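Nunero Home Help > Play Areas & Toys

Cleaning play food and a white table top

Posted by Gifty Amegashie
Tuesday, February 3, 2026

Hello all, I hope this is the right section! I've set out the play food on a white table with a matte top, and I do love how the colors look against it, but the top has picked up faint smudges and a few small scuffs. I'm 68 and I've cleaned plenty of tables in my life, only never a matte one, and I'm nervous about leaving a shiny patch. There are also little holes in the top that I don't want to fill with soapy water.

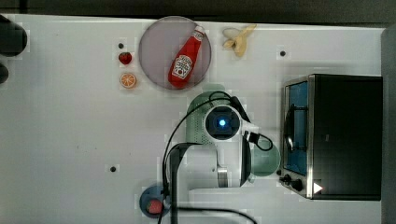

Ketchup on the lavender plate, with the strawberry, orange slice and peeled banana nearby.

I'd also like to wash the play food before my grandson visits (he's two, so you can imagine where everything goes). Would you do it all in one basin, or is that asking for trouble?

pepperberry_lane

Welcome, Gifty! I have a matte table from Manríquez and fretted over it for weeks. Start with a soft cloth wrung out in warm water and one drop of dish soap, and go lightly, because it's the hard rubbing that makes the shine. Around the holes, wrap the cloth over your fingertip and wipe away from the edge. For scuffs I'd try a plain white pencil eraser on a spot near the corner first.
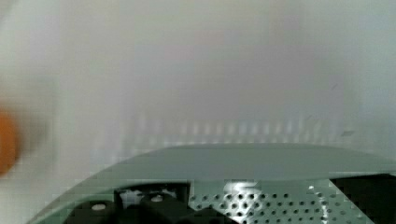
Pale background, with a bit of orange at the far left.

As for the food, wash anything with a paper label by itself, and just wipe around the label with a damp cloth. Mine peeled after one bath and I was so cross with myself!

dorrie.k

magic sponge. done. takes 2 min

old_tin_kettle

Please go easy with that sponge, it's a mild abrasive and it dulled a patch on ours. I agree with the soap and water. A colander is lovely for the small pieces, rinse them in it and leave them to drain on a towel.

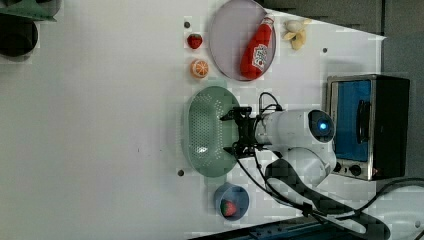 How long should hollow plastic play food dry before it goes back in the bin?

Overnight at least, with any opening facing down. If you still hear water when you shake a piece, give it another day.

I'd add that leafy tops and banana peels hold on to crumbs in the folds, so I keep a soft old toothbrush for those. Dry the table with a second cloth when you're finished, then set everything back out. 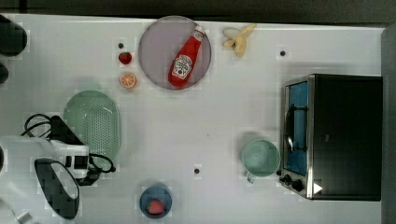 Comments

Gifty Amegashie: Thank you, pepperberry and kettle! Eraser took off most of the scuffs. I'll do the food tonight.

milo_at_endine: Following, we have five bins of this stuff and a very cranky dishwasher.

pepperberry_lane: So glad, Gifty. Enjoy the visit!

Related posts
Getting crayon off a matte table
Sorting play food without a dozen bins
Nivden shelf liners: do they stain?
Toy labels that won't stay stuck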